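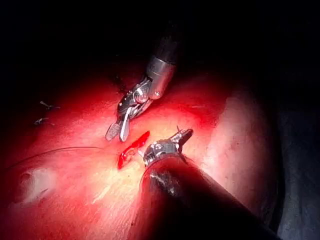
4.2 Gloss, fall-off and the usable part of the surface

Draft text, to be merged with 4.1 before submission. The main point of this section is simple. Most of what a surgeon reads off an organ surface comes from the middle of the lit area, and that area is smaller than people think it is. Colour, sheen, how the surface gives under a closed jaw. Outside the lit patch there is shape at best, and often not even that.

We took 800 stills from the Plallavent set, one per handling episode, and had each of them marked up in Wirnen by 2 readers working apart. Both readers had theatre experience. Three labels per still: lit tissue, dim tissue, dark. Gloss was marked on top as a separate layer, as it can sit on either of the first two. Metal was left out of all tissue labels, including reflections of tissue in the metal, which caused a fair bit of argument early on (see 4.4).

Figure 2 is typical of the close views. The tissue is a strong reddish-pink in the middle, with glossy highlights, and the light drops away hard towards the edges. Upper part nearly all black. One faint curve of tissue up there that both readers passed over on the first go and only one marked on the second. We kept it as dim tissue. The bright reflections on the upper instrument were a seperate problem: the sleeve throws a white streak and the pivot pin comes up as a disc, and an automatic threshold on brightness alone will happily call both of them wet tissue. So no threshold was used on its own for any of the results below.

Agreement on lit tissue was good. On dim tissue, poor. The readers differed mainly on where dim stops and dark begins, and we don't think more training would have fixed that, the boundary really is soft. For the tables in section 5 the two were therefore merged into "unlit" wherever a single figure was needed. The separate labels are in the supplement.

On contact. It is tempting to score contact from stills and we tried. Open jaws close above a surface are the hard case. In Figure 2 the two tips are a little apart and sit just over the tissue, and one of them is partly in shadow, so there is less to go on for that tip than for its partner. Where the surface under a jaw showed no dent and no pulled fold, we scored "no contact seen" and left it at that. This is not the same as no contact. Reviewers of an earlier version took it to be, so we have tried to be stricter with the wording throughout.

Gloss as a sign of moisture: treat with care. A shiny surface looks moist, and the readers described it that way, but the highlight depends on the angle of the light and the shape underneath as much as on any film of fluid. The Fukuvlow irrigation log was used to check the episodes where rinsing had been noted. Highlights were larger after rinsing in most of these, but the spread was wide and we would not want to guess at rinsing from one still. Nor at bleeding. Red light bouncing off tissue onto a dark shaft was twice marked as blood in the pilot round and corrected later.

Close objects in the foreground cost more area than expected. A wide shaft near the lens looks far bigger than it is and hides tissue behind it, and if it is matte and black it also merges with the shadow in the corner. In the Saliba subset, where close views are common, this was the main reason for a still being dropped. We dropped any still with less than 30 per cent lit tissue. Figure 2 passes easily. Surface marks on shafts, scuffs and the like, were ignored.

Two things we did not do and probably should of. No colour correction between episodes, so a pinker surface in one and a browner one in another may be down to the lamp. And no measure of distance, so all areas here are areas of picture, never of organ. Section 5 should be read with both in mind. Results by episode type follow, starting with retraction.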